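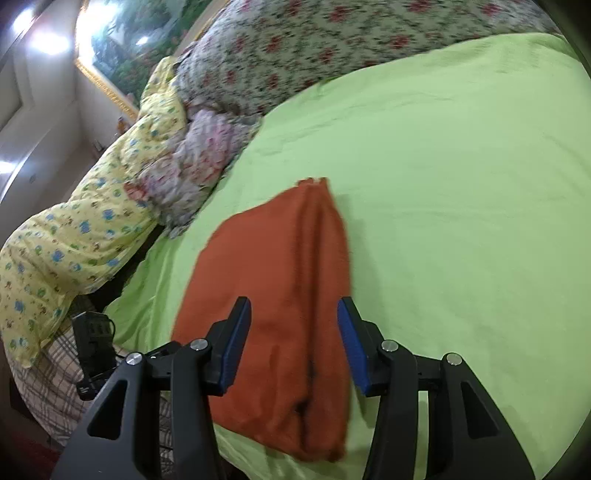

Linen exchange moves to the Cowie Street hall

The Tresstead linen exchange has outgrown the back room at the library, and from May it will run out of the hall on Cowie Street. Doors open at 10 in the morning and close at 2 in the afternoon, same as before. The side entrance has a ramp. Parking behind the hall is shared with the dentist, so please use the street if you can.

For those who haven't come before, the exchange takes in clean sheets, towels, blankets, pillowcases and tablecloths and passes them on to anyone who needs them. You don't have to bring something to take something. Last season 103 households came through, and 38 of them were new to us.

What we can take

Flat and fitted sheets in any size, as long as the elastic still holds. Please pin a note to fitted sheets with the size on it, as the tags are often too faded to read. Towels and blankets can be worn but should be whole. Small stains are fine. Comforters are welcome if they fit in a home washer. We can't take pillows, mattress pads or electric blankets.

Wash everything on warm and dry it all the way through before you bag it. A bag that goes in damp will smell by the time we open it, and we have had to throw out good sheets for that reason. Skip the fabric softener on towels.

Worn-out pieces

Torn or frayed items go in the separate bin by the side door. These are sent to the animal shelter in Barkuna, which uses them in the kennels and for drying dogs after baths. The shelter prefers pieces no smaller than a hand towel. Anything with buttons, zippers or trim should have those cut off first. Loose threads can get caught around a paw, so trim long fringe as well.

The shelter has room for 200 towels at a time and is well short of that now. Cotton and fleece are both fine.

Twin sheets needed

Twin sheet sets are what we run out of first, every time. Grastura Laundry on the highway has offered to wash and fold 100 sets at no charge, so if you have twin sheets in the attic that need more than one wash, leave them at the Grastura counter and say they are for the exchange. Full and queen sets are in good supply – we have enough to last through the summer.

Other notes

The shelves from the library are coming with us, but we are still short two folding tables. If you have one to lend, leave word at the library front desk. Please do not leave bags outside the hall overnight. The porch roof leaks and the raccoons are back.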